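16 May 2025
Workshop notebook, memoir reading group, second entry on Bradine

Finished the second read of Bradine last night, 18 chapters and an afterword. Notes while they're fresh. Page numbers are from the paperback, which doesn't match the library hardback after chapter 6.

What it is: a memoir of growing up on a dairy farm outside a small church settlement. The narrator is the middle child. The family moves twice, once before she can remember and once when she's nine. The book is mostly the years between.

First read I thought the opening was slow. Second read I think it's the right length and the problem is chapter 3, where the grandfather's story gets told straight through and she drops out of it. She can't have been there for most of it. She says "I was told" once, at the top, and then writes fifteen pages as if she'd been standing in the barn. Marked this for discussion. Compare Vedetlow, which has the same trouble and handles it by letting two aunts disagree on the page.

Chapter 5, the school chapter, still the best. The lunch pails, the stove, the teacher who only lasted a winter. Short sentences, no commentary. Read the stove passage aloud and it holds up.

Chapters 7 to 9: the church split. I had to draw up a list of who went with which side. She assumes we know the families. A chart at the front would fix it. The Yatsenko memoir has one and I used it constantly. Check whether the hardback has a family chart that got dropped from the paperback.

Dates. She says the barn fire was in October and then has the corn standing green two pages later. Could be a late field, could be memory. Not a big thing, but someone in the group will bring it up, so I'd like to have the page ready. It's 133 in the paperback. Correction, 33. The first is my bad handwriting.

Dialogue: there's a lot of it for events that are decades old. Didn't bother me in the kitchen scenes, where it's the kind of thing the family would have said every week. Bothered me in the meeting with the elders, which runs four pages in full quotation. Vedetlow would have summarized that.

The father. On the first read I took him as cold. On the second there are small things I missed, like him walking the fence line behind her the morning after the fire and never mentioning it. She doesn't mention it either until the afterword. Go back and see if it's set up anywhere earlier. I think there's a line in chapter 4.

Ending: stops with the wagon loaded. I liked it. The afterword then tells us where everyone ended up and I could have done without the last two pages.

Comparison sheet so far has Bradine, Vedetlow and Yatsenko. Bronidell goes on next, though it's really a novel with memoir material in it and may not belong. Leave a column blank for now.
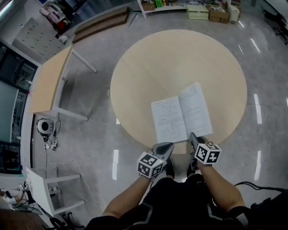
Do we need to read the afterword before the session?
Read it last, and after writing down what you think of the father, so your first opinion of him is on paper.

To do:
Copy the stove passage, 20 copies, one side only.
Type up the list of families from 7 to 9.
Find the chapter 4 line.
Decide on Bronidell.
Renew the hardback. It was due back on the 15th, so pay the fine too.

Passages to read aloud, if there's time: the stove, the fence line, the first page of the move. Skip the elders.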